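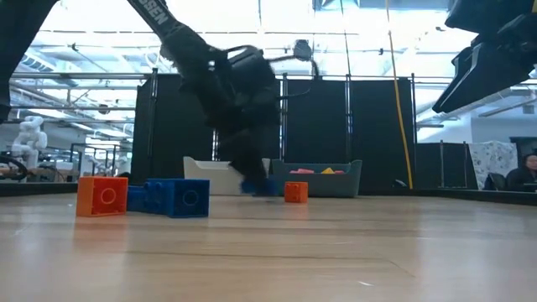

Support > Kitchen & Laundry > Dishwashers > Gondiner 60

Dishwasher stops mid-cycle and beeps
Opened by Antonina Hordiienko
15 comments

Hello all, and thank you in advance for reading, I know I go on a bit! Our Gondiner 60 has started stopping 19 minutes into the normal cycle. It beeps, the drain light blinks, and there it sits with a puddle of gray water in the bottom until I bail it out with a coffee mug. We bought it from Gultammont in September and it has been a lovely quiet thing up to now.

What I've tried so far:
Took out the filter and scrubbed it with an old toothbrush. It was pretty bad, I'll admit. No change.
Unplugged it overnight. It got a little further the next morning, then the same beeping.
Ran the quick rinse with nothing in it. That one finished fine, so I got my hopes up (too soon).

Reply from Panagiotou Appliance Help
Hi Antonina, thanks for such a thorough note. A blinking drain light usually means the water is leaving too slowly. Could you look at the drain hose behind the machine and see whether it's kinked or sagging? Please switch off the power first.

Antonina Hordiienko
Well, I pulled the whole thing out, with my brother-in-law on the other corner, and the hose was bent nearly flat against the wall! I straightened it and clipped it up high under the counter. The normal cycle ran all the way through last night and again this morning. There's still a little water under the filter, maybe a few spoonfuls. Should I worry about that?

Reply from Panagiotou Appliance Help
A little water there is fine, it keeps the seal from drying out. I'll leave the ticket open through the weekend in case the beeping comes back.

Antonina Hordiienko
Still running nicely, even with the big lasagna pan in. Please go ahead and close it, and thank you again.

Status: Closed
Shares: 2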